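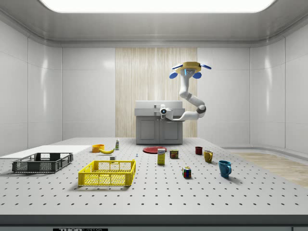 Rendering: white wall panels with a wood-grain center strip, gray two-door cabinet, perforated table.

Home > Interiors > Wall Systems > Rutine

Rutine Wall Panel, Gloss White

Rutine is a dry-fit wall lining for workshops, utility rooms and small labs. Panels hang on a horizontal rail and lock edge to edge, leaving a thin vertical seam. No adhesive is used on the panel face, so a single panel can be lifted out for access to wiring or pipes.

Height is 2,413 mm and width 1,015 mm. Panels may be trimmed at the bottom edge only. The top edge carries the hanging profile and must be left whole.

Each pack holds 4 panels with matching rail. Corner trims, end caps and the Storkudwood accent strip are ordered separately. The strip uses the same rail and can be placed at any seam – allow for its width when setting out the wall.

Fixing: the rail needs a flat, sound surface. Shim any hollow deeper than 2 mm. On masonry, use the Borkov plug set. On stud walls, screw into the studs and not into the board alone. Store panels flat in the room for a day before hanging.

Cleaning: soft cloth, mild soap, clean water. Scouring pads and solvent wipes will dull the gloss and are not covered by the warranty. Light scratches can be filled with the Liao touch-up stick, white 1.

Not suitable for shower enclosures, outdoor walls or surfaces behind open-flame cooktops.

Filed under: Wall Panels, Utility & Workshop
Shares 4 | Comments 2
Previous | Next | Spec Sheets | Find a Dealer | Contact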